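Reading time: 6 min

4. What people call their walls

4.1 Where the names came from

I went into this part of the study thinking it would be the easy bit. We had 362 households across Vurkcombe and Broludville, each one had filled in a booklet, and the first page of the booklet asked a very plain question: what color is the wall you look at most? I figured I'd get a lot of "white" and could move along to the lighting questions in Section 5. What I got was 2630 separate color words and phrases once every room had been entered, and I spent most of May sorting them on my kitchen table.

A few ground rules first. I kept every phrase as it was written, spelling and all. If somebody wrote "kind of an oatmeal," it went in as "kind of an oatmeal." Early on I tried folding the near-matches together (oatmeal, oat, oaty) and regretted it within a day, because I kept finding people who used two of them for two different rooms and clearly meant something by it. So the folding only happens in the last table, where you really can't read anything without it.

The paint side was simpler. Both towns buy heavily from one store, Evangelista, and the store stocks mostly the Nodari line, so I could match a good share of the walls to a card. People kept their cards, too! I got them taped to booklets, tucked in envelopes, and once stapled to a grocery receipt. About 200 walls could be matched this way, and those are the ones I lean on below.

4.2 Pale walls get the long names

Now for the part I enjoyed. Pale walls attract far more words than dark ones. A cream wall was "cream" on one page and "butter but not yellow" on the next, and the same household could easily use both. Dark walls were nearly always one word, two at the most: gray, charcoal, dark green, slate. You'd think a gray with some green in it would send people hunting for a better phrase, but they mostly picked a side and stayed there.

It gets more interesting where a pale wall and a dark one meet in the same room. Put next to a dark neighbor, the pale wall tended to lose its fancy name. The same Nodari card that was "warm sand" in a bedroom with four matching walls became "the light one" in a den with one dark wall. I didn't ask people to compare, so I'm careful about how hard I push this, but I see it in both towns.

Figure 7. Rooms with a pale wall on the left and a dark gray or gray-green wall to the right, with a dark rack near the walls. Computer renderings.
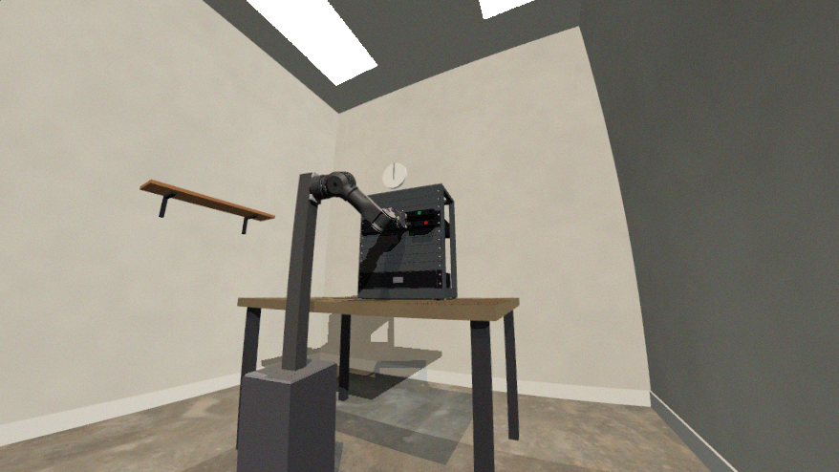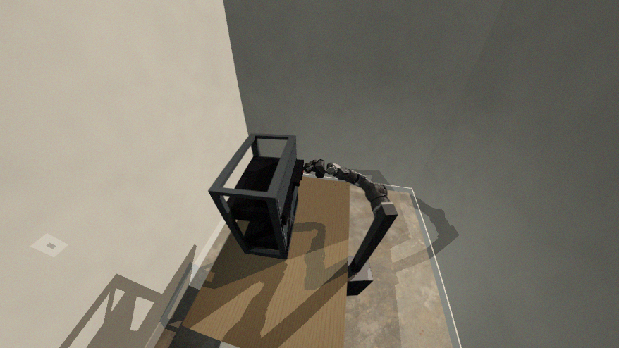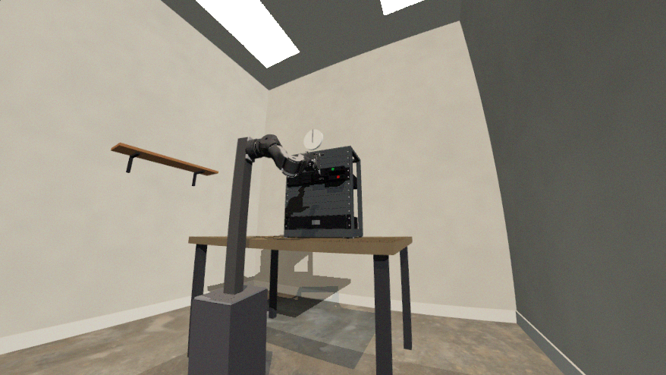
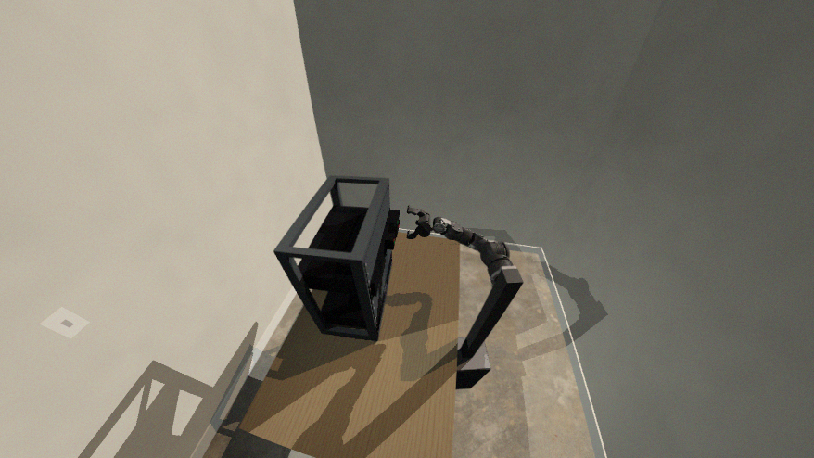 Age of the paint mattered less than I expected. I had a whole theory going that people would start out with the name on the can and drift toward something homemade as the years went by, and there's a bit of that in Broludville, but in Vurkcombe the can name hardly shows up at all, even for walls painted that same spring. My best guess is that folks there buy mixed-to-match paint and never see a printed name. I'd love for somebody to check that with sales slips.

4.3 Disagreements under one roof

The booklet allowed more than one adult to answer, and when they did, I compared the answers. Beige was the trouble spot. One person's beige was the other person's tan, or gray, or (my favorite) "hospital." Six households wrote notes in the margin arguing with each other, in different colors of ink, and I've kept those out of the counts but copied them into the appendix because they're a delight.

For the tables I took the first adult's answer every time. I reran everything with the second adult's answers and the pattern for dark walls held up fine, while the pale wall results got a little mushier. Section 5 picks up with lamps and window direction, and the same booklets are used throughout.

Comments (3)

My husband and I have been fighting over "greige" for years, so the margin notes made my day. Is the appendix posted anywhere?

Did you split out renters? Ours came painted and we never had a card.

Small thing, but the table of folded names lists "putty" twice.

Related
Lamp color and the evening living room
Keeping paint cards: a household habit
Front doors of Broludville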